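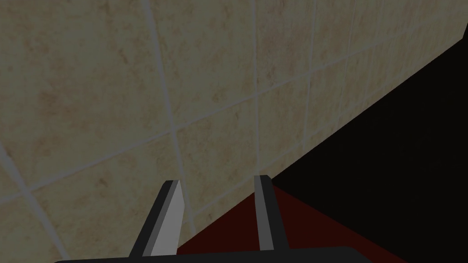

Cremilda Rangel 说，去 Willau 别赶周末，Monday 去最好，缆车站前面连排队的栏杆都不用摆。她在留言里还写，四月的雪上午硬、下午烂，真正好滑的就是中间那一段，别把时间花在吃早饭上。

阅读时间：9 分钟

我照她说的，选了四月里的一个星期一。Willau 雪场每年在关季前办一次开放日，白天照常滑雪，另外开放缆车机房、压雪车车库和造雪泵站，凭当日雪票就能报名，不另收费。我以前只在雪道上来过，这次主要是去看机房。

从山下的镇子上去有一班接驳车，早上七点半发车，停在邮局对面。车上没坐满，多数人带着自己的板。路面没有积雪，两边的坡已经露出草来，过了最后一个弯才看到连续的白色。司机在停车场门口放人，从那里走到售票处要上一段台阶，穿雪鞋走比较费劲，建议先穿普通鞋，到更衣室再换。

售票处的窗口只开了两个。四月的票价比旺季低，租赁价格没有变。雪场当天的通报贴在窗口旁边：五条缆车开两条，一条是通往中站的 Ellton 四人吊椅，一条是初级区的魔毯旁边那条短拖牵。山顶那条停运，原因写的是上部气温偏高，乘客下车区的雪已经不够厚。Siqueira 一侧的林间道全部关闭，标牌上用的是“待通知”。我问了窗口里的人，她说关季前基本不会再开，要看后面几天有没有降温。

通报上的可滑雪道集中在中站以下。我先滑了两趟热身。八点半开门的时候雪面是冻的，压雪车压出来的纹路很清楚，刃要磨过，否则转弯时会往下溜。我租的那副板刃一般，第一趟滑得很小心。到十点前后表面开始松，速度可以放开一点。再往后，靠近底站的那段平地变得很粘，单板的人要解开一只脚走过去。Cremilda 说的中间那一段，在我看来是十点到十一点半，比她讲的要短，可能和当天太阳出得早有关系。

机房参观十点四十五分集合，地点在 Ellton 吊椅的底站。报名表在柜台上，签字后发一件反光背心和一副耳塞。带队的是 Kerttu Manninen，她在缆车部门工作，讲解用英语和德语轮流进行，速度不快，能听懂大半。

进机房之前她先讲了规矩：不能越过黄线，不能靠在护栏上，背包要放在前面，围巾塞进衣服里。机房比我预想的小，主要空间被驱动轮和减速箱占着。声音也没有想象的大，说话要提高嗓门，但不至于听不见。她指给我们看主电机、备用柴油机和三套制动。正常停车用的是电气减速，到很低的速度才上工作制动；如果断电，就由紧急制动直接抱住驱动轮。柴油机每天早上开缆车之前都要发动一次，跑几分钟，记在本子上。本子放在操作台边上，用铅笔填，她翻了几页给大家看，格式很简单，日期、时间、油位、签名。

有人问钢索多久换一次。她说没有固定年限，靠检测决定，每年夏天请外面的公司来做磁检，把断丝的位置记下来。另外每隔一段时间要把抱索器沿着钢索挪一段，避免总在同一个地方受力。她说的是早年固定抱索的那条拖牵，Ellton 是脱挂式的，进站时抱索器会松开，情况不一样。脱挂式的检查重点在抱索器本身，每个都有编号，按批次拆下来检修。

我问的是山顶那条停运以后怎么处理。她说，缆车停运不等于没人管，吊椅会一部分收进库里，一部分留在索上，每隔几天空转一次。风大的时候留在索上的椅子反而麻烦，所以往年关季以后尽早收。今年因为不确定会不会再开，就一直挂着。这一点我觉得可以在通报上写清楚，我看到不少人在底站抬头望着山顶那条线，问什么时候开。

机房出来以后走到车库，路上要穿过一小段工作道，地上都是融雪水，普通运动鞋会湿透。车库里停着压雪车，其中一台在修履带，履带铺在地上，比人站着看的时候要长得多。工作人员允许大家上驾驶室坐一下，每人一分钟左右，队伍走得不快。驾驶室里有雪深显示屏，靠卫星定位和夏天测的地形做减法，得出车底下有多少雪。操作的人说，这套东西装上以后，推雪的位置比以前准，省了造雪的水。他也说了缺点，林子边上信号不好，数字会跳，还是得靠眼睛看。

造雪泵站是最后一站。设备已经停了，管道里的水在三月底就排空，所以看到的是静止的泵和阀门。Kerttu 介绍水从山腰的蓄水池来，池子在夏秋两季蓄满，冬天前半段用掉大部分。墙上有一张管线图，标着每个出水井的编号，坏掉的用红笔打了叉。雪枪有两种，带风扇的放在宽的道上，杆式的放在窄道边。她说什么时候开枪要看湿球温度，光看气温不行，空气干的时候零下一两度也可以出雪，潮的时候就要再冷一些。这一部分讲得比较细，有几个人提前走了，我听到了最后。

参观总共用了不到两个小时，结束时把背心交回柜台。耳塞可以留着。

午饭在中站的餐厅吃。餐厅叫 Nollov，石头房子，门楣上刻着 1866，据菜单背面的说明，这房子最早是给赶牲口过山的人歇脚用的，和滑雪没有关系，雪场建起来以后才改成餐厅。菜不多，汤、香肠、土豆饼和一种放了酸奶油的面片。我要了汤和土豆饼，汤偏咸，土豆饼不错，分量够一个人吃。室内有 80 个座位，写在门口的消防牌上，当天大部分空着。露台上的人比里面多，都在晒太阳。付款刷卡没有问题，厕所在地下一层，楼梯很陡，穿雪鞋下去要扶着栏杆。

下午我又滑了两趟，雪已经很烂，转弯推起来的雪堆在道中间，膝盖比较吃力。初级区那边倒还好，坡缓，拖牵旁边有教练在带小孩课。他们把一段坡用绳子隔出来，插了几根软旗，绳子外面的人绕行。两点半以后 Ellton 的下车区开始补雪，工作人员用铲子往坡道上堆，每来一椅都要停手让一下。缆车为此减了速，上山比上午慢不少。

说几点实际的情况，给打算下次去的人参考。

开放日的参观名额是分批的，早上一批，下午一批。早上那批到了集合时间还有空位，下午那批听柜台说已经满了。未成年人要有大人陪着，太小的孩子不能进机房，可以在车库那边汇合。讲解没有中文，也没有纸质材料，想记数字要自己带笔，手机在机房里可以用，但不能开闪光灯。

寄存柜在更衣室外面，投币的，面值不合适要去售票处换。柜子不大，放不下一个满的登山包。更衣室有暖气和长凳，地上铺了橡胶垫，走路不滑。租赁处下午四点半关门，还板晚了按第二天算，这一条写在租赁单的背面，字很小。

接驳车回程是四点和五点两班，四点那班人多，我坐的是五点的。等车的地方没有遮挡，太阳下山以后降温很快，外套最好留在手边，别锁进包里。

雪况方面，中站以下的主道还有连续的雪，靠近底站的地方能看到两处露土，都围了起来。按这个融化速度，最后几天可能只剩中段可以滑，到时候也许要坐缆车下山。雪场的说法是每天早上七点更新通报，以通报为准。我当天看到的网上版本和窗口贴的一致，更新时间也对得上。

季票方面，下一季的早鸟价已经挂出来了，可以和另外几家山谷里的雪场通用，但节假日有几天不含在内，买之前要看清楚日期表。我没有买，住得远，一季来不了几次，按天买比较合算。

Kerttu 在参观最后提到，夏天做完磁检以后 Ellton 要停两个星期更换托索轮的衬垫，那段时间徒步的人上中站得走路，或者坐林道上的小巴。小巴的时刻表还没定，六月以后贴在邮局对面的车站牌上。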